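Quantas garras reservar no orçamento para uma célula de dobra de toalhas?

Drostereo
Estou montando o orçamento de uma célula pequena para a lavanderia de uma pousada com 48 quartos. O braço já está escolhido, falta decidir garras, dedos de reposição e cestos. O fornecedor sugeriu um kit Tonora com 17 pares de dedos, e achei muito. Alguém já passou por isso? Também não sei se compro cestos novos ou uso os que temos.

Nouri
Depende do uso. Aqui fazemos 136 toalhas por turno e o gasto maior foi com dedos e cabos, o braço quase não deu despesa. Eu compraria metade do kit e deixaria uma verba para repor em agosto. Peça o preço da câmera de punho em separado - no pacote ela costuma sair mais cara.

Wosalel
Cesto entra na conta, sim. Padronize um modelo só, de parede rígida, e fixe a posição dele na bancada. Nós misturamos três tamanhos no começo e perdemos tempo refazendo a programação. Prefira cor lisa e forte, bem diferente das toalhas. Teste com as peças de vocês antes de fechar o pedido, inclusive as estampadas e as mais grossas.

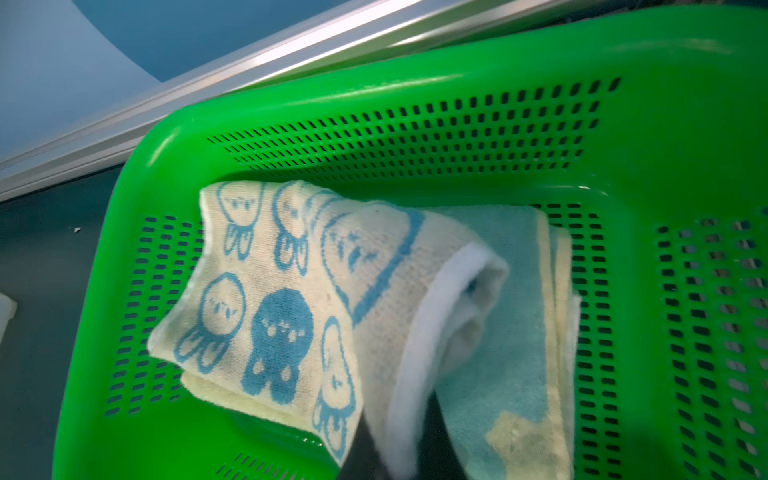
Cesto verde vazado com duas toalhas dobradas, vista da câmera de punho.

Pagamos 94 reais por cesto, com frete. Para começar, dois por célula bastam.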